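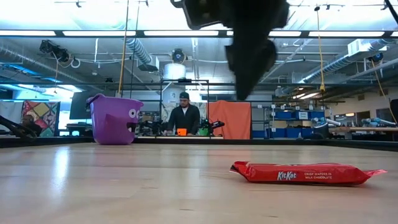 Denise Penrose wrote in under my last post to say I was being unfair to the Grivwood people, and that a cleaning fee is a cleaning fee wherever you rent. Maybe. I went back and read the listing again.

The condo is $2,278 for the week. Sleeps 6, it says, in a place with 2 bedrooms, so someone gets the pull-out. The cleaning fee shows up on the last screen, after you've typed in your card number, next to something called a "guest readiness charge." I asked what that covers. The answer I got was that it covers readiness.

Then there's the "steps to the beach" business. I walked it from the Horrocks parking lot in November. It took me 16 minutes, and the first part is along a road with no sidewalk. Those are steps, I guess. I wouldn't want to do it with a cooler. 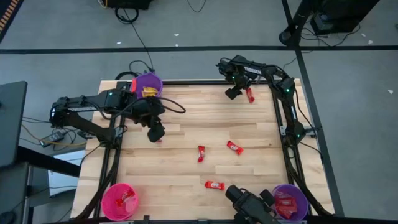 What about the reviews?

There are 19 of them and every one is five stars. Four use the phrase "home away from home." Maureen Hebden stayed in the same building last spring and says the pool heater was off the whole time, but I can't find a word about that on the page. She did post a review. She's still waiting for it to show up.

I've asked Grivwood for the full price in writing, fees included, before I put any money down. So far I have an automatic reply thanking me for my booking, which I haven't made.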